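Home | Notebook | Equipment | Bookings
Print this page
E-mail this page

Thursday, April

Drollano two-arm kit, on trial from Hestoma. Second session.

Power-up 9.10. Left arm homed first try. Right arm faulted on joint 4, cleared after reseating the connector at the base. Same fault as last session, so it goes on the list for Hestoma.

Firmware left at 408. The release notes for the next version mention gripper force limits, but I don't want to change that halfway through a trial.

Ran the cup routine at the default speed. Logged 119 cycles before lunch, 10 stopped by the software, 2 by me. Most of the software stops were wrist cable warnings on the left side. The supplied cables are long and the clips in the box don't fit the links. Velcro for now.

Teaching by hand is quick. Saving a taught position takes four menus, and the names get cut short in the list.
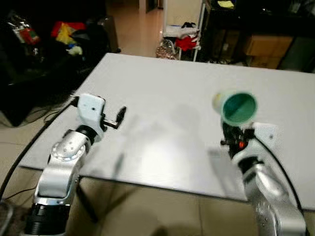

Quote so far covers the arms, both grippers and one year of support. Table and mounting are extra. Bråten offered a similar package with mounting included but no local service, and freight would come out of our budget.

To do:
- ask Hestoma for the joint 4 service history
- price proper cable guides
- repeat at half speed, same cup, same colour setting in the vision menu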